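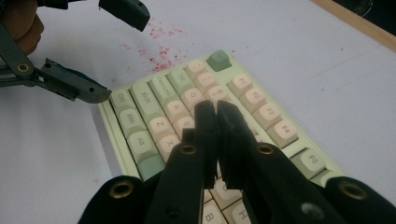
Part-time typist / transcriber wanted, Erncombe

Small oral history project needs someone to type up recorded interviews. 27 recordings, most under an hour, a few go on a bit. Mostly people talking about the old Lozano laundry and the streets behind it. Some strong accents, one or two with a radio going.

Two mornings a week, 9.30 start, at our office over the Ollano bakery. Stairs, no lift, sorry. Can do some from home once you've got the hang of our layout. Runs till end of May, maybe a bit longer if the money does.

Pay: £400 a month, paid at month end.

You'll need:
Decent typing, accuracy matters more than speed
Good ears, and patience with the rewind
To keep what you hear to yourself, some of it is quite personal
Own headphones if poss, ours are past it

Dont need a history degree. Local knowlege handy, esp. street names.

To apply: short note to Bláthnaid Ó Súilleabháin saying what you've done before and which mornings suit. No CVs longer than 2 pages please. Short typing test on the day, 400 words off a tape. Questions about the recordings, ask for Seidu Akolgo, afternoons best.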